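Tiltstead office chair from Furnotico, four months in

I sit for a living, pretty much. I do billing for a dental supply place from my spare bedroom, and my old chair had gotten to the point where it sank an inch every time I answered the phone. So I gave myself a budget, blew right past it, and ended up with the Tiltstead in black.

Ordering was easy enough. Furnotico gave me a delivery window of 10 to 4 on a Sunday (a Sunday!) and the box landed on my porch just before lunch. It's a heavy box. I opened it in the hallway and carried the pieces in one at a time, and I'd suggest you do the same unless you have a helper or a very good back.

Putting it together took me most of the afternoon, mainly my own fault, as I put the backrest bolts in tight before the others were started and had to back them all out again. The instructions are drawings only. They do tell you to leave everything finger-loose until the end, in a tiny picture of a hand that I took for decoration.

Okay, sitting in it. The seat is firm! I came from something squashy and for the first week I was sure I'd made a mistake and kept the box. By week three my hips had quit complaining and now the couch feels wrong.

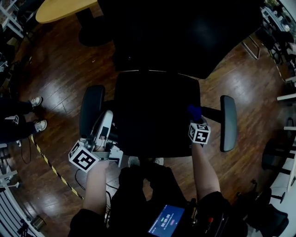 The tilt is the part I'd brag about. You can lean way back and it comes up with you at the same speed, no launching. The tension knob needs a lot of turns before you feel any difference, so keep going. I gave up too early and spent a month with it set for somebody twice my size.

Things I don't love: the armrests are a touch high for my desk even at the lowest setting, so I can't slide all the way in. The fabric grabs every bit of dog hair in the county. And the height lever squeaks when it's cold out, though a little silicone spray hushed it.

Before this I tried the Takura in a store, which was softer and prettier, but the back stopped right below my shoulder blades. I also looked hard at the Hrubý. Gorgeous chair, 1,000 dollars, no thank you. The Tiltstead was 900 and I'm aware that's not exactly a bargain either, ha.

Would I buy it again? Yep, four stars. I'd get it on sale next time, and I'd measure under my desk first.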